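Taking an old Dell tower to bits: what order do you all go in?

tansyandtin
Posts: 68
Location: Grostbridge

Evening all. I've been reading the threads on here since last August and have only posted when I was properly stuck, so please be gentle. I've got it into my head to strip down a pile of old office towers over the autumn, partly for the parts and partly (I'll admit it) for the pleasure of it, which my other half can't see at all. The good bits are going to a repair group over in Brurnton who can make use of memory and drives, and the steel goes to the scrap yard at the end.

The thing I keep going round and round on is the order. I did the first one by going straight for whatever was nearest, and got into a dreadful muddle with the wiring. Every time I wanted a hand near the memory there was a great rope of black cable lying over the board, and the flat blue SATA lead kept springing back up like a bramble. 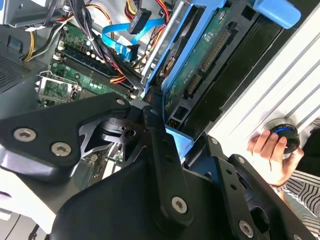
So on the second one I thought, right, cables first, everything unplugged and out of the way before I lift a single part. That was much nicer to work in, but then I had a heap of leads on the bench and no notion which had gone to what. I'd quite like a couple of these to be put back together as working machines if they turn out to be healthy, so a heap isn't much good to me.

How do you lot do it? Cables first, memory first, drives first? I've a decent screwdriver set (Stasiv, the one in the roll-up case) and a strap for my wrist, and a kitchen table's worth of room until somebody wants their tea.

borrowedbench
Posts: 2,354

Hello tansyandtin, and welcome out of the shadows! You've asked the sort of question that starts arguments on here, so well done.

For me it's drives first, always. They're the heaviest thing that comes away easily, they have their leads on the end of them where you can see what you're doing, and once they've gone the whole case is lighter and you can turn it about without wincing. Then the expansion cards, then memory, then the processor if you must. The big power bundle I leave plugged in to the very last. It holds itself in roughly the right shape, and if you're going to rebuild the machine it saves you a lot of squinting.

Masking tape flags on every lead you do pull, with a word in biro. Not a number, a word. I used numbers for years and then lost the sheet of paper with the numbers on it.

pocketlint_pete
Posts: 1,063

I'm going to disagree with borrowedbench, as I generally do, and I hope it's taken in the usual spirit.

Leaving the power bundle in is how you catch a sleeve on it and drag something off the bench. I'd have it out straight after the drives. They're keyed plugs, they only go back one way round, and the big ones are different enough from one another that you'd have to try quite hard to mix them up. The only ones I label are the little front panel leads, which are a misery.

And I'd say please don't take the processor out at all unless the person receiving it wants it separately. It's perfectly safe where it is. As soon as you lift that metal bracket and take the chip away you've got a square of tiny pins with nothing over them, and one dropped screw will do for the board. I speak as somebody who dropped the screw.

tansyandtin
Posts: 68
Location: Grostbridge

Oh dear. Well, you may want to look away, Pete.

The Brurnton people asked for processors and memory bagged up separately, so out they come. I know what you mean about the pins, they look terribly fine, and I found myself holding my breath whenever I leant over. The four memory slots are lovely to work with by comparison, with the white clips at the ends, and I could have happily opened and shut those all evening. I'm also leaving the coin cell in its holder for the moment. Should I be? It's sitting there between the slots looking up at me. 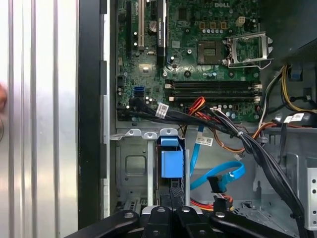

Desktops and Towers » Stripping and Salvage » Page 2

ninetoothcomb
Posts: 26

Hiya, jumping in on the battery question as I've just been through a stack of these myself. If the board's going for scrap, take the coin cell out and put it with the batteries for recycling. If the board might be used again, leave it till you've tested, then swap it for a fresh one if the clock won't keep time. A fingernail or a plastic spudger on the catch, never a metal screwdriver, and it'll hop out (mine went under the cooker).

On the pins: is there any chance you kept a plastic socket cover? If you didn't, somebody here will have a drawer of them. Please don't put sticky tape straight across the socket like I did.

borrowedbench
Posts: 2,354

Seconded on the covers. I've a tobacco tin of them and will gladly put a few in the post, just send me a message and say which socket you need. And close the bracket down over the cover once it's in. A bracket left standing open is asking to be leant on, and they don't go back flat once they've been bent.

As for Pete and his sleeves, I roll mine up. The bundle stays in!

pocketlint_pete
Posts: 1,063

Rolled sleeves come down. Ask anybody who's washed up.

I'll give you the drives first, though, I've never argued with that. And in fairness to tansyandtin, if the processors have been asked for then out they must come, and I withdraw the grumbling. Anti-static bag, chip flat, nothing else in the same bag with it. I had a parcel once from a very kind chap with the memory and the processor loose in the same envelope, and I could hear it rattling all the way up the path.

tansyandtin
Posts: 68
Location: Grostbridge

Thank you all so much, this is exactly what I was after, and borrowedbench I've sent you a message about the covers.

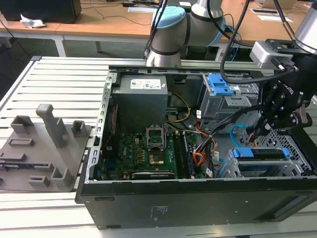 Drives first it is, then. I had Friday evening to myself and gave it a proper go with the case flat on its side, and I've come round to it completely. I'd been putting the drives off, having fought with an old machine years ago where every one of them was held by screws you couldn't reach, but the colour helps no end on this sort. There's a bright blue latch at the optical drive bay and the hard drive caddy has a blue handle too, so I've been telling myself "find the blue, leave the rest" and it has saved me a lot of poking about. I do still put the screwdriver down before I start pulling at anything.

I've not settled the power bundle question, I'm afraid. I've tried it both ways and I think it depends on whether you're the sort of person who minds a lot of orange and red wires about the place, and I find I do mind, so I'm leaning a little towards Pete. Sorry, borrowedbench! The masking tape flags are staying, though, with words on them.

One last thing while I'm here. Does anyone bother cleaning the fans before passing things on, or is that fussing? I've got a can of Seritz air duster that I've been hoarding and I don't want to use it all up on machines that are only going to be melted down.

ninetoothcomb
Posts: 26

Not fussing! But hold the blades still with a finger or a cocktail stick while you spray, and short bursts, can upright. For the ones going to scrap I wouldn't waste it, a soft paintbrush on the back step does very well, and pick a day when the neighbours haven't got their washing out.

borrowedbench
Posts: 2,354

Covers are going in the post tomorrow morning. I've put in a few spare caddy screws as well, they always go missing. I shall overlook the remark about the power bundle.

pocketlint_pete
Posts: 1,063

Paintbrush for me as well, an inch and a half, natural bristle. Do let us know how many of them boot when you've got to the bottom of the pile, and if there's a spare optical drive among them that nobody in Brurnton wants, I'd happily pay the postage.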